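June 4, 2023
Clullider pilot mill – classifier and liner checks

Limestone from the Mackay stockpile, same lot as the last trial. Feed moisture not measured before start, so treat the fines figures with caution.

Ran 21 minutes at the lower rotor speed, then stopped to look at the discharge screen. Blinding on 2 of the panels, mostly along the bottom edge. Brushed out and restarted. Motor current settled at 27 A and stayed there until the hopper ran down. No change in bearing noise.

Product is coarser than the Trolix sheet predicts for this gap setting. I suspect the gauge block rather than the mill – it was last checked in November and the faces are scored. Recheck against the Clornholm set before anyone alters the gap.

Liner wear, feed end: roughly 11 mm at the worst bolt line, less toward the centre. Discharge end not measured, guard still on.
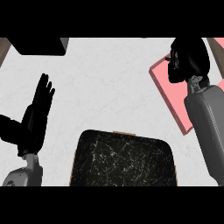 Sieve stack is labelled and on the drying shelf. Do not combine the pre-stop and post-stop samples, the split matters for the blinding question.

To do:
Replace door seal, grey dust on the floor under the hinge side.
Order spare screen panels.
Repeat at the higher rotor speed with the feed gate unchanged.
Weigh the cyclone catch, missed this run.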